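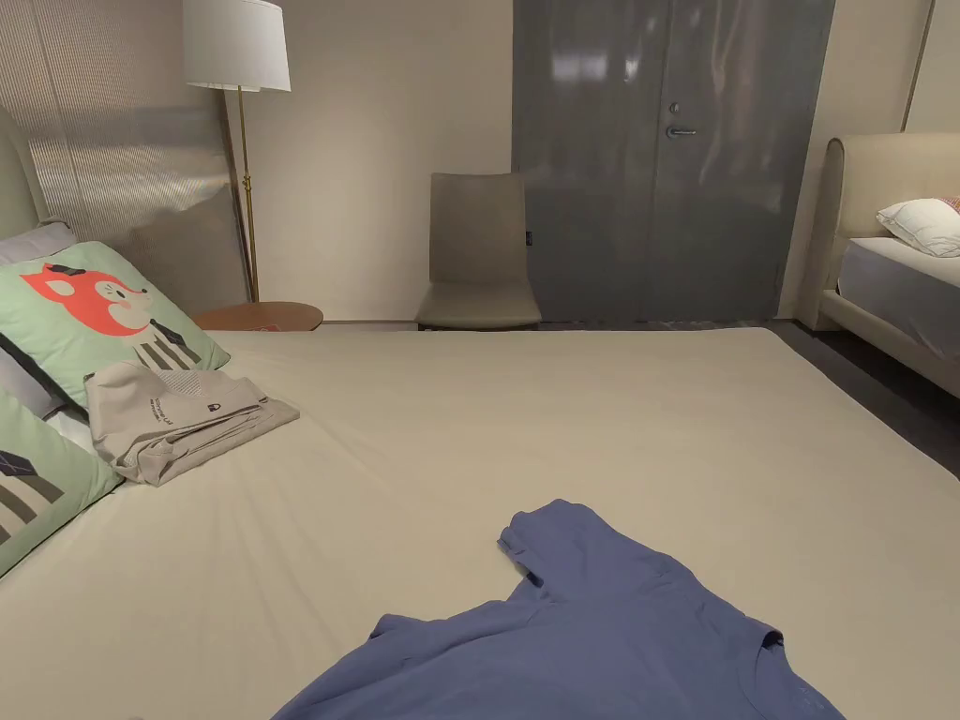

Blue T-shirt on the big bed, waiting to be folded

Folding soft things with two grippers for a class project — where do we start?
Posted by LammontLass

Hi all! I'm on the evening robotics course at Lisadton and my group has picked laundry folding for our end of term project (we have to show something in April, gulp). The task is a T-shirt laid out on a bed with a plain beige sheet, and we want it folded into a tidy rectangle with two grippers. We've been recording people doing the fold with hand-held grippers, and the plan is to train on those recordings. So far we have 166 folds saved and the results are, um, mixed. The first fold in our test runs looks all right and then the second one goes to pieces, usually at the sleeve.

My questions, all in a heap, sorry. Is 166 anywhere near enough? Should every recording start with the shirt neatly flat, or do we want crumpled ones as well? And does it matter that there are pillows and a folded thing at the side of the bed? One of my group wants to clear the lot away and I'd like to leave it, so we've been bickering for a week. Our tutor just smiles and says "try both", thanks very much.

Posted by Taras Pylypenko

I did nearly the same project two years ago, with towels first and then shirts, so I'll tell you what we did and you can ignore the bits that don't fit.

We handed in with 850 recordings and I'd say we got decent at about the 400 mark, though a lot of our early ones were rubbish. Go back through yours and throw out anything where the person dithered, dropped the cloth or changed their mind halfway. We lost 43 that way in one evening and the next training run was better for it!

Start with flat shirts only. Get that working, then add slightly rumpled ones, then proper heaps. Shaking out a heap is really a job of its own and I'd keep it as a separate task with its own recordings — we mixed the two and regretted it.

About the sleeve: pick one order and make everyone stick to it. In our group I folded left sleeve first and my partner did the right, and the poor thing used to hover in the middle as if it couldn't choose. Write the order on a bit of card and prop it up where whoever is holding the grippers can read it.

Leave the pillows. If you clear the bed for every recording, it may well get confused the day you show it with something lying there. Do move them about a bit between sessions, though.

Oh, and pinch depth. On thin cotton we kept grabbing the sheet along with the shirt. A tighter sheet helped us, and so did coming in at a shallower angle. I had a long argument with the Ilie group about that angle and they still think I'm wrong. 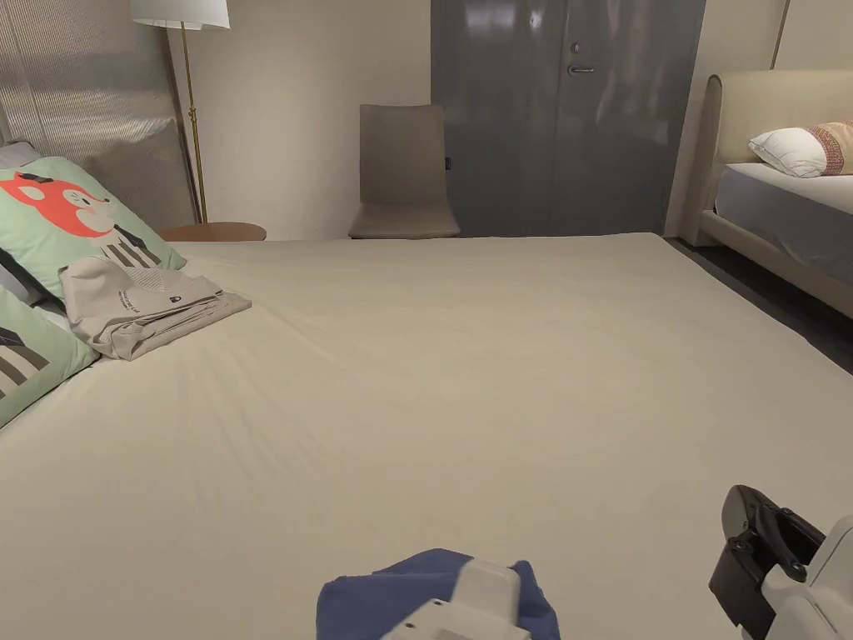
Do dark clothes need recordings of their own?
Add a good batch of them, as folds and hems are harder to make out on dark cloth and a model trained only on pale shirts tends to miss the edges.

Posted by dultine_dan

just get more data. we had 1698 and it still missed the collar sometimes lol

Posted by wobblyservo

Agree with Taras on nearly everything, especially the card. I'd add one thing on lighting. We recorded all ours in the evening with the lamps on and then had to show it at ten in the morning with the curtains open, and it was hopeless for the first half hour. Do some at each end of the day if you can get into the room.

Also, please don't score it by eye! We used a ruler and wrote down how far the corners were from lining up. Dull job, but when the marker asked how we knew version three was better than version two we had a page of numbers to wave at her.

What size shirt are you using, by the way? We switched from adult large to medium halfway through and had to redo the lot.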